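Community Help > Home & Kitchen > Condiments and Sauces

Homemade hot mustard separates in squeeze bottles after a few days, what am I doing wrong?

Asked by Abílio Barreto
377 views, 3 answers

Hi everybody, first time posting although I have been reading this board for ages, mostly late at night when I should be asleep. My sister-in-law got me started on making my own mustard last winter and I have been hooked ever since. I do a sharp yellow one with a bit of honey, and I give it away to neighbors and to the folks at the Niltcombe street fair, which comes around again in August.

My trouble is that once the mustard goes into squeeze bottles it looks lovely for three days or so, and then a layer of thin liquid collects on top. When you squeeze, out comes a squirt of yellow water all over your sandwich, and only then the mustard. The same batch kept in a glass jar does it too, but you can stir a jar. I use ground mustard, cold water, white vinegar, salt, honey and a pinch of turmeric. I whisk it by hand for a few minutes and bottle it the same evening. I need to fill 26 bottles for the fair and I would hate for them all to weep on me. Any ideas very welcome, and thank you for reading this far!

Answer from Damián Aguirre (accepted)

Hello Abílio, and welcome. Weeping mustard is such a common thing that I would not lose any sleep over it, but you can certainly make it better. I have made mustard for my family for 11 years and I fought the same watery squirt for the first couple of them.

I think the main thing is that you are bottling too soon. Ground mustard goes on drinking up liquid for a good while after you mix it, and if you put it straight into a bottle you have no idea yet how thick it is going to be. Mix it, cover it, and leave it in the fridge overnight. If there is liquid on top in the morning, whisk in another spoonful of ground mustard and wait again. I usually mix on a Sunday evening and don't touch a bottle until Monday after supper, and by then it has settled into itself nicely.

The other thing is the whisking. A hand whisk is fine for a small bowl, but a blender will get it much smoother, and a smoother mustard holds its water longer. I run mine in my old Plirkeck blender on low for three minutes, stop to scrape the sides, and go again. My wife complains about the noise and she has a point.
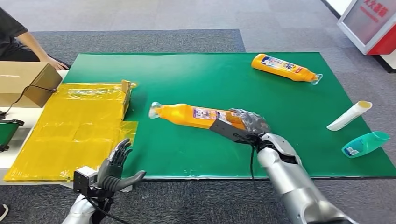

Should the bottles be stored upside down so the liquid stays away from the nozzle?

Storing them cap down means the thin liquid rises toward the base and the thicker mustard sits by the opening, so the first squeeze is usually a decent one. It doesn't cure the separating, and a loose cap will leak all over the fridge shelf, so stand them in a tray for the first night and see. A good shake before serving does nearly as much, and you could write that on the label for your neighbors.

One more thought on the fair. Check with the organizers about what they ask of people giving away homemade food, and keep the bottles cold on the day. I carry mine in a cooler and bring out a few at a time.

Let us know how you get on, I would love to hear!

Answer from margaritis_fan

Xanthan gum. Tiny pinch, blend it in dry with the mustard powder or you get lumps. Fixed mine.

Answer from Nostix

I don't make mustard myself but my aunt did, and she always cooked hers gently on the stove with a little flour and let it cool before it went in the jar. Hers was milder than what you are describing, more of a ham mustard, and the heat takes some of the bite away, so maybe that isn't what you want. It never went watery that I remember, but then it never lasted over a week in our house either.

Comment from Abílio Barreto

Thank you all so much. I have a bowl resting in the fridge tonight and I'm going to try half with the blender and half with the gum. Damián, do you add the honey before or after it rests?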